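April

Sore throat again this morning, so I stayed in and worked on the choir accounts and then the tour bookings, in that order, with the heating on. We still owe Khúc 400 for the arrangements. I had it down as paid because I remembered writing the envelope. The envelope was in the piano stool under the Fauré.

The hall in Gurkum has come back to us with a price for the two nights. It is more than last time but they have agreed to leave the piano on the stage and to have it tuned in the afternoon, after the lighting people are finished. I wrote back and accepted before lunch. The deposit goes out on Monday's run or whatever the bank calls it now. I need to ask if the side door is wide enough for the risers. Last time we carried them around the front in the rain and the altos were late on.

Lunch was toast and half an orange. I read through the second half of the program while I ate and I still don't think the order is right. The two slow pieces sit next to each other and by the end of the second one the tenors have gone flat every time we have tried it. I moved the folk song up between them. Then I moved it back. Then I sent the question to everyone on the list and put the kettle on. 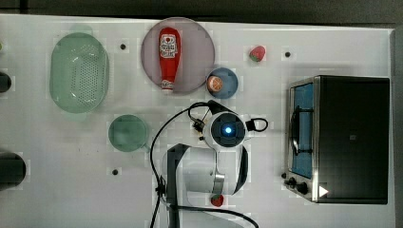 Ravindran wrote back first and said to leave the slow ones together and cut a verse from the second. He thinks the pitch goes because we are tired of the piece by verse four, and the audience probably is too. He also said that if the folk song moves, he loses the only place in the half where he can sit down.

I hadn't thought about the sitting down. His knee is still bad. I marked the cut in pencil in my copy, verse three, and tried it through at the piano. It works well enough going from the end of two straight into four, although the alto line has to jump a sixth to get there. I will give them the note from the keyboard the first few times.

Slept for an hour in the afternoon. When I got up the throat was worse and my ears had joined in. Did some of the seating for the bus. There are 12 who want to be near the front on account of feeling sick and there are not that many seats near the front. I am going to do it by age and say so.

Looked for the black folders in the hall closet. Found the old ones with the broken cords, a bag of safety pins, my good umbrella and the music for a Christmas concert we never gave. Kept all of it.

The program notes came in after supper. I had asked for 100 words on the folk song to go inside the back page. I am pasting the draft in here so that I have it in one place with everything else. 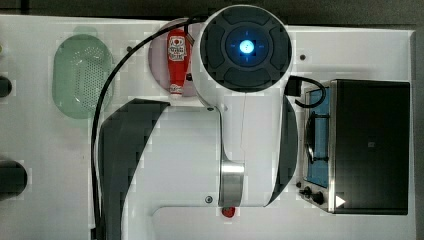
Folk song note, draft two
By Peninah Mutiso

The tune was sung at harvest and came to the choir through a singer's grandmother, who knew two verses and hummed the rest. The words we use for the last verse were put together later. Listen for the basses, who hold one note from the start of the second verse until the end, and for the sopranos, who are marked very quiet and should be.

I like it, including the dig at the sopranos. I would take out "put together later" and say who by, if she knows. Wrote to ask her.

No rehearsal for me tomorrow if this goes to my chest. Honey, then bed. The folders can wait but the risers can't, so phone Gurkum before ten.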